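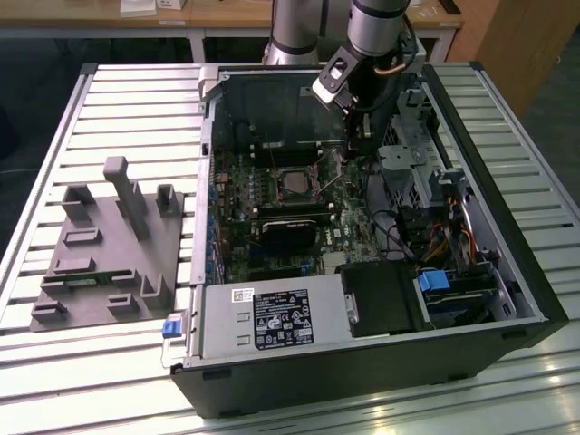
3.2 Gathering the demonstrations

By Igor Piątek
4 Jul 2023
Print | E-mail this page

I'll be upfront that this was the slow part of the Vallalus project, and also the part I liked best! We wanted examples of the small, fussy jobs you do inside a desktop computer: reaching for a latch, lining up with a memory slot, getting near the processor without leaning on anything you shouldn't. So we put a tower on its side on the slatted bench, took the side panel off, and had people drive the arm by hand through one short job at a time.

We had 8 operators, and I was one of them (not the best one, as Krajewska likes to remind me). Between us we recorded almost 4000 episodes. I threw out 500 of those, mostly ones where the operator stopped halfway to think, and kept another 200 aside for testing. Every episode got one plain sentence saying what the person was trying to do, typed in by that same person right after the run.

The bench view is great for seeing where the arm is in relation to the case, but it tells you very little about what the fingertips are up to once they're down among the parts. For that we lean on the wrist view, and around the processor socket I'd say it does most of the work (Figure 4). 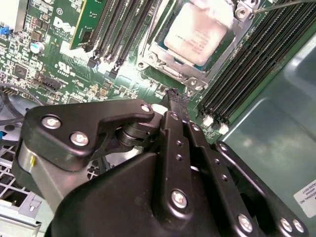

Figure 4. Wrist view with a fingertip at the lower left corner of the socket bracket.

One thing I'd change is the lighting. Shiny metal gave our first Haltberg model a lot of trouble, and we didn't start varying the lamps until the second batch. The Dallance baseline in Section 4 is trained on both batches, same split, same sentences.

Print | E-mail this page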